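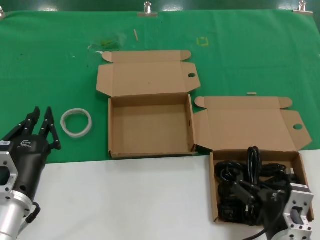
23 June 2023

Carpet spotter trials, wool loop and nylon cut pile. Carrying on from the February batch, same offcuts where there were enough left, new ones from the Cominard roll where there weren't.

Set out 12 squares, each 30 cm a side, all vacuumed twice before staining. Stains were black tea with milk, cooking oil, and the red cordial that gave us so much grief last time. Left them overnight with the window shut. The cordial on the nylon had a hard edge by morning and a paler middle. The tea had gone right through to the backing on two of the wool pieces, which I put down to a heavy pour on my part.

Products: Flesia at label dilution, Flesia at half that, and the unbranded stuff mixed up as batch 1517. Plain tap water as the control. Same blotting cloths for all of them, white cotton, one fresh cloth per square. No scrubbing. Press, lift, turn the cloth, press again.

Tea came up well with both strengths of Flesia. Couldn't pick the half-strength square from the full one once they were dry, so there's an argument for writing the lower dose into the job sheets. Batch 1517 left a faint grey halo on the wool. Looked like residue to me, and it went after a second rinse.

Oil was poor across the board. Water did nothing, as expected. Flesia shifted the surface but the pile still felt slick underneath. Want to try the dry solvent on these before anything wet goes near them – I suspect we're locking the oil in by starting with water.
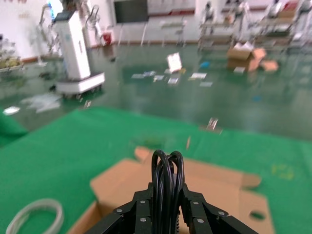 Cordial is still the problem. On the nylon, Flesia took it from red to a dull pink and then stopped. A third application made no difference to the colour and left the backing soggy, so don't bother with a third. The reducing agent with a warm iron over a damp towel is the next thing to try, low setting, checking every few seconds. Test on the spare piece first. The dye on that roll hasn't been checked for colour fastness.

Drying: fans on low, squares raised on the racks. Wool took 16 hours to get back to its starting weight. Nylon was well ahead of it but I didn't log a proper time, so that needs repeating.

The Hiltaren extraction wand is losing suction again. Cleared the filter, no change. The seal at the elbow has a split in it and has been taped for now. New one to be ordered from Ó Gríofa along with the next lot of cotton cloths. Keep the wand off any timed runs until it's fixed.

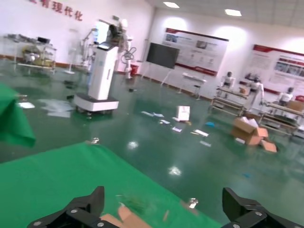 Do the wool squares need an acid rinse after Flesia?
Use one on anything that got full strength. The wool pieces rinsed with plain water dried a bit harsh to the touch, and the acid-rinsed ones kept their normal feel and colour.

To do: dry solvent on the oil squares. Weigh the nylon every hour. Label the offcuts on the back with the laundry marker, as the paper tags came off in the rinse.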